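货架前的手：一家园艺用品仓配中心引入机械臂之后的岗位变化

课程实践报告
劳动与组织社会学方向 本科三年级小组

一、为什么选这个题目

我们组最初报的题目是“智能仓储对效率的提升”，开题时老师在题目旁边批了一句：提升了谁的效率？这句话后来成了整份报告的出发点。查资料的时候我们发现，讲仓库自动化的材料大多出自卖设备的一方，语气都差不多：机器接手重复劳动，人去做更有价值的工作。至于“更有价值的工作”具体是哪一项，几点上班，坐着还是站着，工资条上怎么写，很少有人交代。

所以我们换了一个做法，去一个地方蹲着看。我们联系到的是Plenus的一处仓配中心，主营园艺小件和家居杂货，浇水壶、花架、花盆托盘、小围栏、桌面文具之类，客户多是线上小店。Plenus从Trestow采购了一套机械臂拣选工作站，三月开始试运行，软件部分由Leclerc负责，日常维护外包。我们进场的时候，试运行已经过了一段时间，公司内部的说法是“磨合期基本结束”。这份报告想弄清楚的是：磨合的到底是什么，由谁来磨合。

先说明立场。我们对这套东西是带着怀疑去的，写完以后怀疑没有消失，只是换了位置。原来我们怀疑机器会不会把人赶走，现在更怀疑的是账算得对不对。

二、怎么做的

方法很朴素。小组分两班在现场观察，早班从八点到中午，晚班从下午四点到交班。观察的同时做访谈，正式录音的访谈有14份，对象包括拣货员、复核员、班组长、设备维护人员和一位排班负责人。另外还看了公司愿意给我们看的一部分排班表和异常记录。工资明细没有拿到，申请过，被婉拒了。

按照和对方的约定，报告里不出现任何受访者的姓名，也不写具体工号和班组编号。引用的话都经过转述，尽量保留原来的语气。

局限也得写在前面。我们能待的时间由公司定，能站的位置也由公司定，有一个区域始终没让进，理由是安全。受访者里有几位是班组长推荐的，推荐的人选难免偏向愿意说好话的。我们后来在食堂和吸烟点又聊了一些人，那部分没有录音，只作为背景，没有计入访谈份数。

三、现场是怎么分工的

没有机械臂之前，一个拣货员的活是连起来的：看单、走到货位、拿货、检查、放进周转箱、推到复核台。走路占了大半时间，大家最烦走路，但走路的时候也能喘口气，跟隔壁通道的人说两句话。

试运行以后，这条线被切开了。货由传送线送到工作站，机械臂负责抓取和摆放，人留在两头。前头叫“备位”，就是把货摆成机械臂认得出、够得着的样子；后头叫“兜底”，处理机械臂抓不起来、抓错、抓歪的货。系统里这两个岗位有很体面的名字，叫前端协同和异常响应。现场没有人这么叫。

备位这活，我们一开始完全低估了。浇水壶这类东西对机械臂很不友好：壶身圆，壶嘴细长，把手是弯的，一堆放在一起互相勾着。人伸手一抽就出来了，手会自己转个角度。机械臂要先判断壶口朝哪边、把手在哪边，再决定从哪里下手，判断错了就会碰到旁边的东西。花架更麻烦，木条之间有缝，深度相机有时候会把缝后面的台面当成架子的一部分。这是维护人员的解释，我们没有能力验证，照录在此。

于是备位员的工作就变成了替机器把世界整理得简单一点。壶嘴别靠着架子，把手别朝里，颜色相近的别挨着。这些规则贴在工作站侧面的一张表上，我们进场时那张表已经改过好几版，手写的补充比打印的还多。手写的部分全是备位员自己总结的，公司后来把它们收进了培训材料，没有署名，也没有奖金。有一位备位员说，她现在看什么都先想夹子怎么夹，回家摆碗也这样。她说的时候在笑，我们记下来的时候不太笑得出来。

四、数字说了什么，没说什么

公司给我们看的宣传册上有一个数字：工作站单班处理900件。这个数字我们核对过，它是设备方在验收时测出来的，用的是一批外形规整的盒装货。换成园艺小件以后是多少，宣传册没有写。

我们在现场抄到的一份班次记录，同一个工作站，整班完成413件，商品以浇水壶和小型木制花架为主。我们不打算拿一个班次去推翻一份验收报告，样本太小，那天的订单结构也可能特殊。但是两个数字之间差这么多，至少说明“单班处理量”这个说法离开了货品种类就没有意义。班组长对此很坦然，说谁都知道册子上的数字是好天气里的数字。

更值得追问的是，413件里有多少是靠人完成的。系统的统计口径是这样的：机械臂抓取失败后，由人工兜底放入周转箱的，只要没有超时，仍然计入工作站产量。换句话说，人补上的那一下，账面上算机器的。兜底员个人没有产量，只有一个“响应及时率”。及时率高是应该的，低了要谈话。

我们认为这是整个项目里最要紧的一处。过去拣货员按件计绩，件数多少自己心里有数，哪怕单价低，那也是一个可以拿出来讲理的数。现在件数归了工作站，人变成了设备的附属参数。工资总额据说没有降，我们没看到明细，只能写“据说”。可是几位受访者都提到同一件事：以前月底能自己算出该拿多少，现在算不出来了，要等系统出结果。

排班也变了。一个工作站标准配备2人，一前一后。原先同样的量需要几个人，各方说法不一，我们没有采信任何一个。能确认的是，两个人意味着谁都走不开。上厕所要按呼叫，等机动员来顶。机动员由班组长兼任，而班组长同时要管别的站。我们观察的晚班里，有一次呼叫灯亮了很久才有人来，那位备位员最后是小跑着去的。

五、工作本身

写到这里，有必要回到工作台前。报告里反复用“非规整商品”这个词，读起来像一个技术分类，落到台面上其实就是下面这些东西。

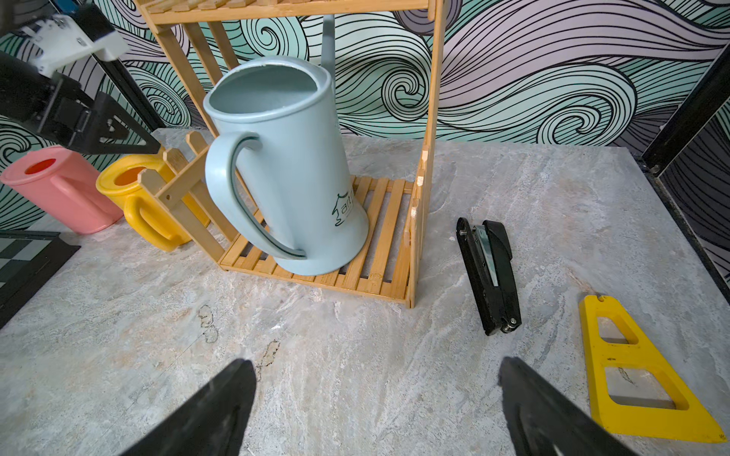

有一条意见是在报告初稿征求反馈时收到的，对方只署了Pesura这个名字，语气相当不客气：你们把备位写得像是新发明的苦役，其实哪条流水线没有给机器喂料的人？注塑车间有，包装车间有，印刷厂也有，几十年了。机器没来的时候，拣货员一天走的路你们走过没有？膝盖坏掉的人你们访谈了没有？要批评可以，先把走路的账也算进去。

我们讨论了很久，决定把这条意见放进正文，因为它有一半是对的。喂料工确实不新，我们初稿里有些句子写得像是头一回看见人伺候机器，这次已经删改。走路的账也确实应该算。访谈里有一位年纪较大的拣货员明确表示喜欢现在的岗位，理由就是不用走，下班回去腿不肿。这一点我们在初稿里一笔带过，是不公平的。

另一半我们保留不同意见。注塑机旁边的喂料工，料是统一的，动作学会了就是学会了。园艺小件的备位，每一单都不一样，今天壶的把手朝左，明天换了供应商，把手粗了一圈，规则就要重来。蓝色的壶斜靠在竹架里，人看一眼就知道怎么拿，备位员却得停下来想一想，机械臂会不会先撞到竹架的立柱。难的是一直要替另一双手去想，而这份想的工夫，在现有的岗位说明里一个字都没有。岗位说明写的是：按要求摆放商品。

还有注意力的问题。兜底员大部分时间在等。机械臂动作不快，抓得顺的时候连着好几单都不用插手，可是眼睛不能离开，一离开就可能错过响应时限。受访者形容这种累和搬货的累不一样，搬货累是身上累，歇一歇能回来，盯着看的累歇了也还在。我们尝试在现场连续盯一个工作站，组里轮换，谁也没能坚持完半个班次，而我们并没有及时率压着。

六、“更有价值的工作”去了哪里

回到开头那句话。我们请排班负责人列举，拣货员转岗之后做了哪些更有价值的工作，得到的回答是备位、兜底和“少量设备初级维护”。前两项已经写过了。第三项我们专门去看，内容是擦镜头、清理夹爪上的胶渍、重启。重启要按流程填表，填完拍照上传。真正的维护，换件、标定、改程序，都由外包人员来做，仓库的人不许碰，碰了保修会出问题。

培训也是如此。公司组织过两轮培训，第一轮由Leclerc派人讲，讲的是系统界面怎么看、报错代码怎么读。第二轮由内部讲，讲安全和及时率。我们问过受访者，有没有人因为培训拿到了别处也认可的证书或者资格，回答都是没有。学到的东西是关于这一台设备的，换一个仓库，换一个牌子，基本从头来过。相比之下，熟练拣货员对货品的了解倒是到哪儿都用得上，哪种釉面的花盆容易磕，哪种木架的钉子会松，可是这些知识在新流程里用处变小了，新来的人也不再有机会慢慢攒出来。

试运行期间没有裁员，这是事实，公司在几次谈话里都强调了。但自然离职的岗位没有补，旺季的临时工也比往年招得少。没有人被辞退，同时人变少了，这两件事可以同时成立。在统计上它不叫替代，在更衣室里，大家看得见柜子空出来。

七、几点不成熟的建议

建议部分我们写得很克制，学生做一份课程报告，对人家的经营指手画脚没有多少底气。下面这几条都是受访者自己提过的，我们做了整理。

统计口径应当把人工兜底的件数单独列出来。技术上没有障碍，系统里每一次失败抓取都有记录，只是报表没有显示。列出来以后，设备到底行不行，人到底干了多少，双方都有据可查。维护人员私下也赞成，他们同样需要知道哪类商品失败得多。

备位规则是备位员写出来的，应当承认这是工作成果，给署名，也给相应的报酬。哪怕金额不大，也好过现在这样悄悄收走。

兜底岗需要轮换，间隔要写进排班，不能靠班组长有没有空。呼叫离岗的等待时间也应当记录。公司记录了机器停机的每一秒，却没有记录人等厕所等了多久，这个对比我们第一次在异常记录里看到的时候，组里安静了一会儿。

对外宣传使用处理量数字时，注明测试用的商品种类。

八、还没弄明白的

有几个问题我们没有答案，列在这里，留给下一届愿意接着做的同学。

工资到底变了没有。没有明细，一切都是听说。如果能拿到试运行前后同一批人的工资条，哪怕只有几份，也比我们现在的访谈有力得多。

机械臂会不会很快变好。设备方当然说会，理由是每一次失败都会成为训练材料。如果真是这样，兜底员每救一次场，就是在教机器下一次不需要他。受访者里有人意识到这一点，有人没有，我们犹豫过要不要在访谈里主动提起，最后没有提。这个决定对不对，组里到现在还有分歧。

园艺小件是不是一个过于特殊的例子。壶和架子形状古怪，换成书或者鞋盒，结论可能完全两样。我们倾向于认为统计口径的问题在哪里都会存在，但这是推测，没有第二个现场可以比较。

进场申请、访谈提纲和抄录的班次记录放在附录，班次记录中的站点编号已经隐去。附录里的备位规则表是我们手抄的，有几处字迹认不清，用方框代替。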